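SK Lanside

Der SK Lanside ist ein Fußballverein aus der Kleinstadt Lanside. Die erste Männermannschaft spielt in der Verbandsliga Ost, die Frauenmannschaft eine Klasse höher in der Regionalstaffel. Vereinsfarben sind Grün und Weiß, die Heimspiele werden im Stadion am Fosatwood ausgetragen, das 3.010 Zuschauern Platz bietet.

12 mal geteilt · 3 Kommentare

Geschichte

Gründung und erste Jahre

Der Verein ging aus der Betriebssportgruppe der Ziegelei Dvořáček hervor. Gespielt wurde zunächst auf einer Wiese hinter den Trockenschuppen, die nach starkem Regen oft wochenlang gesperrt blieb. Die Ziegelei stellte Tornetze und Trikots, letztere in einem rötlichen Braun, das bis heute auf dem Auswärtsschal vorkommt. Nach der Trennung vom Betrieb nahm der Klub den Namen der Stadt an und wechselte zu den heutigen Farben.

In den ersten Spielzeiten kam die Mannschaft über die Kreisklasse nicht hinaus. Das änderte sich mit der Zusammenlegung mit der Fußballabteilung des TV Lanside, durch die der Verein erstmals eine eigene Jugend bekam. Aus dieser Jugend rekrutierte sich der größte Teil der Elf, die später in die Landesklasse aufstieg.

Aufstieg in die Verbandsliga

Die Verbandsliga erreichte der SK Lanside erstmals als Tabellenzweiter der Landesklasse. In der Relegation traf er auf den FC Ganside. Das Hinspiel endete torlos, im Rückspiel fiel der einzige Treffer kurz vor Ende der Verlängerung nach einem Eckball. Der Schiedsrichter hatte zuvor einen Treffer der Gastgeber wegen Abseits nicht anerkannt, worüber in Ganside noch lange gestritten wurde. Ein Einspruch des unterlegenen Vereins wurde vom Sportgericht abgewiesen.

Die erste Saison in der neuen Liga schloss der Aufsteiger auf dem letzten Platz ab, der direkte Wiederaufstieg gelang. Seither gehört der Klub mit einer einjährigen Unterbrechung der Verbandsliga an. Beste Platzierung war ein dritter Rang, erreicht mit der zweitbesten Abwehr der Liga und einer der schwächsten Offensiven.

Der Pokallauf

Überregional wahrgenommen wurde der Verein durch seinen Weg ins Halbfinale des Verbandspokals. In der zweiten Runde schaltete er einen zwei Klassen höher spielenden Gegner im Elfmeterschießen aus, im Viertelfinale folgte ein 3:2 nach Rückstand. Das Halbfinale ging vor ausverkauftem Haus mit 0:4 verloren. Für die Partie wurde hinter dem Nordtor eine Stahlrohrtribüne aufgestellt, die nach dem Spiel wieder abgebaut wurde.

Die Einnahmen aus dem Wettbewerb flossen in die Flutlichtanlage. Abendspiele sind seitdem möglich, der Verband erteilte die Genehmigung allerdings erst zur folgenden Rückrunde.
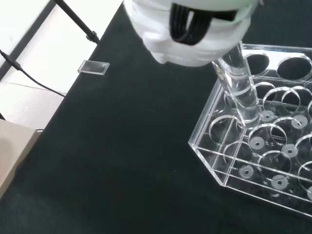 In den Jahren danach geriet der Verein in finanzielle Schwierigkeiten. Mehrere Leistungsträger verließen die Mannschaft, der Kader wurde mit Spielern aus der eigenen A-Jugend aufgefüllt. In einer Saison standen am Ende nur 18 Punkte zu Buche; der Klassenerhalt wurde dennoch erreicht, da ein Konkurrent seine Mannschaft während der Rückrunde vom Spielbetrieb abmeldete und damit als erster Absteiger feststand.

Frauenfußball

Die Frauenabteilung entstand auf Initiative von Blažena Vrabec, die zuvor beim FC Ganside gespielt hatte. Zur ersten Trainingseinheit erschienen 16 Spielerinnen. Da es im Kreis keine eigene Staffel gab, trat die Mannschaft anfangs auf Kleinfeld an und bestritt Freundschaftsspiele gegen Vereine aus den Nachbarkreisen.

Vrabec war zunächst Spielertrainerin und übernahm nach einer Knieverletzung ausschließlich das Traineramt. Unter ihrer Leitung stieg die Mannschaft in die Regionalstaffel auf. Sie ließ meist mit einer Dreierkette und zwei weit aufrückenden Außenspielerinnen spielen, eine Ausrichtung, die ihre Nachfolgerin beibehielt. Erfolgreichste Torschützin der Abteilung ist Hedvika Kadlec, die auch die meisten Einsätze aufweist. Kadlec kam aus der vereinseigenen Jugend und trug mehrere Jahre die Kapitänsbinde.

Die Frauen nutzen dasselbe Stadion wie die Männer. Bei Terminüberschneidungen wird auf den Nebenplatz ausgewichen, der keine Tribüne besitzt.

Stadion

Das Stadion am Fosatwood liegt am westlichen Stadtrand und ist nach dem angrenzenden Waldstück benannt. Es besitzt eine überdachte Sitzplatztribüne auf der Südseite und Stehränge an der Gegengerade. Hinter dem Westtor befindet sich das Vereinsheim. Eine Laufbahn ist nicht vorhanden, die Zuschauer stehen an der Gegengerade dicht am Spielfeld.

Der Rasen gilt wegen des hoch stehenden Grundwassers als schwierig. Nach mehreren Spielausfällen wurde eine neue Drainage verlegt; während der Bauarbeiten trug der Verein seine Heimspiele in Ganside aus. Die Rückkehr erfolgte im September mit einem 1:1 gegen den damaligen Tabellenführer.

Fans und Rivalität

Als wichtigster Rivale gilt der FC Ganside. Die Begegnung wird in der Lokalpresse als »Flussderby« bezeichnet, da beide Orte am selben Ufer liegen und nur durch eine Schleuse getrennt sind. Aus der Zeit der gemeinsamen Stadionnutzung stammt ein Freundschaftsspiel, das beide Vereine vor jeder Saison austragen. Der Verlierer richtet die Partie im folgenden Jahr aus.

Die Anhänger des SK Lanside werden nach der früheren Ziegelei »Brenner« genannt. Der Name wurde ursprünglich von gegnerischen Fans verwendet und später vom eigenen Anhang übernommen. Auch die Vereinszeitung trägt ihn im Titel.

Jugendarbeit

Der Verein unterhält Mannschaften in allen Altersklassen von der G- bis zur A-Jugend. In der B-Jugend besteht eine Spielgemeinschaft mit zwei Nachbarvereinen, die unter dem Namen JSG Fosatwood antritt. Größter Erfolg der Jugendabteilung war die Kreismeisterschaft der C-Junioren, die ohne Niederlage gewonnen wurde. Mädchen spielen bis zur D-Jugend in gemischten Mannschaften und wechseln danach in die Juniorinnenteams der Frauenabteilung.

Erfolge

Aufstieg in die Verbandsliga: 2
Halbfinale im Verbandspokal: 1
Aufstieg der Frauen in die Regionalstaffel: 1
Kreismeister der C-Junioren: 1

Zuletzt bearbeitet: 10. Juli 2023

Verwandte Artikel

FC Ganside
Stadion am Fosatwood
Flussderby
Ziegelei Dvořáček
Hedvika Kadlec
Verbandsliga Ost (Fußball)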